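New waymarked walking route to link Stundon with the upper Briltness valley
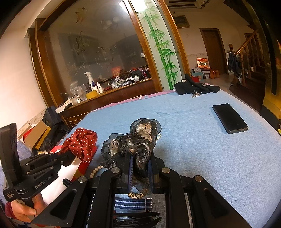 A black and gold scrunchie beside a dark red one with white polka dots, with cream pearl beads, on a light blue blanket.

STUNDON, Jan 20, 2018 - Walkers will be able to follow a signed path between Stundon and the head of the Briltness valley for the first time when the Briltness Way opens this spring. The route has been put together by Stundon Visitor Office and Drandetti, the walking holiday company that has its base in the village.

The path starts at the bus stop by Stundon church and follows the river as far as the old weir. From there it climbs through beech wood to the open pasture above the village, passes the Lysenko guesthouse and drops to the valley road at Briltness Bridge. Most people will need a full day to walk it in one direction. The valley bus stops at both ends, so there is no need to return on foot.

Stundon is a long, spread-out parish with a permanent population of 2,734. Houses and farms are strung along both sides of the river and there is no proper centre apart from the church, the shop and the school. Many visitors drive straight through it on their way to the ski slopes further south, and those who do stop have had little to help them find their way into the hills. The existing paths are mostly farm tracks and timber roads. Few of them are signed and several do not appear on the printed maps sold in the area.

Work on the route began last summer. A total of 50 oak posts have been put in, each with a yellow marker and an arrow in both directions. Two footbridges over side streams have been repaired, and the worst of the wet ground below the weir has been crossed with a raised boardwalk. The last job is a flight of steps in the beech wood, where the old track had washed out. This has been held up by frost and will be finished once the ground is soft enough to dig.

"People come into the office and ask where they can walk, and up to now we have drawn them a map on the back of a leaflet," said a spokesperson for Stundon Visitor Office. "Some of them got as far as the weir and came back. We wanted a walk that a visitor could follow without asking anyone, and that went somewhere worth going."

The route crosses land belonging to several farms. Agreements have been signed with all of the owners, and the line of the path was moved in two places at their request. Dogs must be kept on a lead on the open pasture, where cattle and sheep graze from late spring until autumn. Camping and fires are not allowed anywhere along the way. Cyclists are asked to keep to the valley road, as the steps and boardwalk are not suitable for bikes.

The Lysenko guesthouse stands close to the highest point of the route and will serve soup, tea and cakes to walkers throughout the season. The house was built as a summer dairy and still has its stone cheese store, which can be visited when the kitchen is open. It has 4 bedrooms, so anyone wanting to split the walk over two days should book well ahead. The guesthouse is closed during January for repairs to the roof.

Drandetti will lead a guided walk along the full route on the opening day, with places for 100 people in several groups. The guides will set off at different times from the church and will keep to an easy pace. The walk is free, but places have to be booked at the visitor office. There will be a shorter outing to the weir and back for families with young children - this one is suitable for all-terrain pushchairs as far as the first footbridge.

"The upper valley is quiet and we would like it to stay that way," said a spokesperson for Drandetti. "The route keeps people on one good path and away from the nesting areas on the east side. It also brings them past the shop and the guesthouse, and those businesses need trade outside the ski season."

A folded map of the Briltness Way is being printed and will be on sale at the visitor office, the village shop and the guesthouse. It shows the line of the path, the bus stops, drinking water points and places to shelter. On the back there are notes on the history of the parish, including the timber rafting that was once the main work on the river, and the summer dairies on the pasture. Money from the map will go towards looking after the posts and bridges.

The upper part of the route lies under snow for much of the winter and is not cleared or patrolled. Walkers are advised not to use it before the opening, even where the markers are already in place. The riverside section from the church to the weir can be walked now, although it may be icy in the mornings.

The opening date will be announced when the steps are complete.

Travel and parking

The valley bus runs daily between Stundon and Briltness Bridge, with fewer services in winter. Tickets are sold on board. There is a free car park behind the church in Stundon and a small lay-by at Briltness Bridge. Visitors are asked not to park at farm gates or on the verge by the weir, where tractors need to turn.

Notes to editors

The route is called the Briltness Way. It should not be confused with the valley road, which local people also call "the Briltness".

Interviews and visits to the finished sections can be arranged through Stundon Visitor Office. Boots are needed for all site visits.

Issued by Stundon Visitor Office on behalf of the Briltness Way project.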